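Flistbridge Makers Help
Robotics and automation > Grippers and end effectors

Hand-held gripper: plain hard fingers or padded ones, and is my camera too low?

Asked by Wanda Achterberg in October. Viewed 222 times. 2 answers.

Hello all, and apologies in advance for the length of this, I do tend to go on once I get started!

I've been putting together a hand-held gripper with a camera on it, mostly for picking up small household bits from a table and recording how each grab goes. I have two finger sets to choose between. One is the Dasitz pattern, which is a plain chunky block with a flat inner face. The other is the Villanueva pattern, slimmer, with a soft pad that slides on. My nephew swears by the second sort, but he only ever picks up pens.

So far I have spent most of my evenings with the dark green blocky pair, and I like them a good deal. They feel solid, they close squarely, and they came off the printer without any fuss. My trouble is with the view. The camera sees the tips well enough, but everything past them is wood grain, and on a pale table like mine I find it surprisingly hard to judge how far away the surface is. I come down too quickly, the tips knock the table, and then I have to start the whole recording again. Last night I did 16 grabs with a cotton reel and knocked the table on 5 of them, which is rather more than I'd like.

I've put in two views from the camera with the fingers open, so you can see how much of the picture they take up.
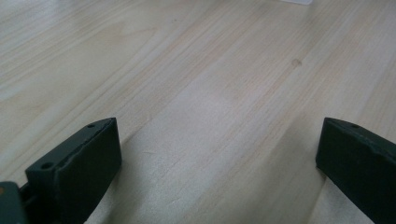
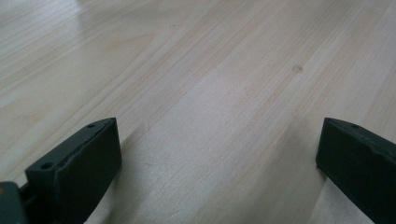

Fingers open over the bare wood, nothing between them, both views.

What I'd love to know is:

Would the slimmer padded fingers give me a better view, or would I only be swapping one nuisance for another? And is it worth raising the camera, or tilting it, before I go printing anything else? I've got a Lalladov controller board reading the trigger, if that matters (I don't suppose it does, but people always ask).

Thank you so much for reading this far. I'll put the kettle on and wait.

Wanda

Answer 1, marked as helpful by 14 members
Juniper Szabo

Hello Wanda, what a nice clear question, and please don't apologise for the length, mine will be longer I expect.

I'd leave the fingers alone for now and try the camera first. You've got the tips standing up nice and sharp against the pale wood, and the gap between them is wide open, so you aren't short of room to see what you're picking up. I ran blocky fingers for most of last winter and changed to slim ones for just the reason you give, and I went on knocking the table exactly as before. The slim ones also bent a little when I squeezed anything heavy — a full tin of shoe polish was the end of one pair.

What did help was watching the shadows. Yours are there on the wood beside the fingers, but they are very soft, so they can't tell you much as you come down. Try a desk lamp to one side, fairly low, with the big light off. You want a shadow with an edge to it, one that creeps in to meet the tip as you get close. It takes an evening to get used to and then you stop thinking about it. Mind where you put the lamp, though, as the upper left of your table is already quite washed out and you don't want any more glare there.

The second thing is the tilt. Mark where your mount is now with a bit of tape, then tip the camera down by a very small amount and do another batch with the same cotton reel. Write down the knocks as you did before. If you change the tilt and the fingers on the same evening you won't know which one did it, and I say that as somebody who lost a whole month that way.

I also keep a plain dark place mat under the object when I'm practising. If you're comparing finger sets, use the mat for both or for neither.

As for pads, I do think they're worth having for anything shiny or round. You could glue a thin strip of rubber to the flat inner faces you've already got and see how you like it before printing the Villanueva ones. Remember to set your closed position again on the Lalladov afterwards, or it will think it has hold of something when it hasn't.

Do come back and tell us how you get on!

Answer 2
posted by a guest

get the padded ones, much better grip. I had the Dasitz and the screws worked loose every few days. not sure about the camera, mine is a different sort

Comment from Wanda Achterberg

Thank you both. Juniper, I had the lamp out before I'd finished reading! I've got it on the right-hand side for now, standing on two cookery books, and the shadows are much crisper. I only had time for a few grabs before supper so I haven't any proper numbers yet. I'll do the tilt at the weekend, and the rubber strip after that. To the guest — did you try a drop of threadlock on those screws? Mine have been all right so far but I shall keep an eye on them.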